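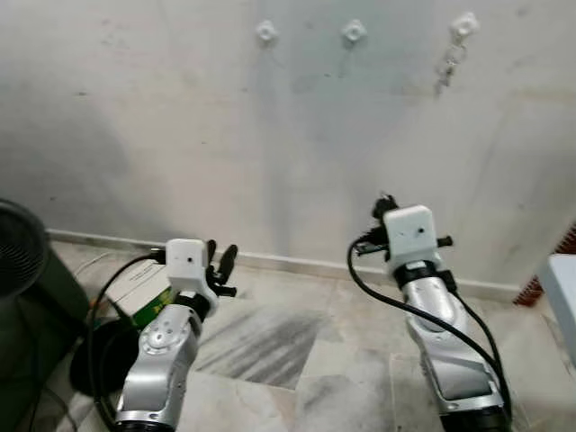

2 min read

On June 14, 2025 I visited the open day of Zendasum, in the old Jarneck building. I am interested in floors and walls more than in anything else, so I went mostly to see how the rooms were finished.

The visit starts in a narrow room with a marble-tiled floor and a plain wall, pale gray, almost white. Our guide, Tala Karam, told us that the tiles were laid by Obeidat, a family firm, and that the whole floor took 165 days. I liked how calm the pale wall looks next to the marble.
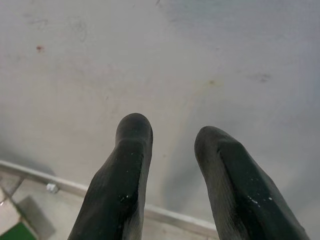
She also spoke a long time about light gray surfaces. They look very clean from the door, but from near you find every small spot and every faint stain, brown or yellowish. I have the same trouble at home with my kitchen counter, and I asked what she uses. She said warm water and a soft cloth, and no strong products.

After this we were four people left, and we had tea upstairs. The entrance is free. The next open day is in October.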